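Plastic bag round-up returns to Tarkley this Sunday

Dig out the bag of bags, everyone – the Tarkley collection is back, and I for one can't wait to see the bottom of my kitchen cupboard again.

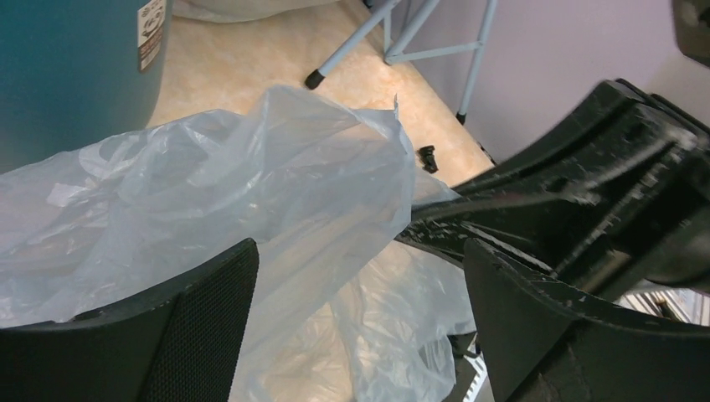

We did our first one in June and I thought we'd get a couple of carrier bags and a nice chat. We got 604! I know the number because Sylvain Hoarau sat at the end of the long table in Flernstead Hall and ticked off every single one in a notebook, then went back over a pile he thought he'd done twice. (He had.)

Same drill this time. Bring any thin, stretchy plastic you've got at home: carriers, bread bags, bin liners that split before you could use them, the filmy stuff that comes round a new duvet. Give it a shake first and get the crumbs out. Please don't knot the bags – last time three of us spent most of the afternoon picking at knots and my nails haven't forgiven anyone. Crisp packets can't go in, sorry, and neither can anything with food stuck to it.

Doors open at 3 and we'll pack up at 5, when the Costache van comes to take the lot over to Stevska for recycling. If you're late you'll have to take yours home again, so do try to be on time!

There's tea, and I'm making the ginger cake. Sturdy bags that are still good for shopping will go in a box by the door, so help yourself on the way out. Parking is at the back, mind the low wall.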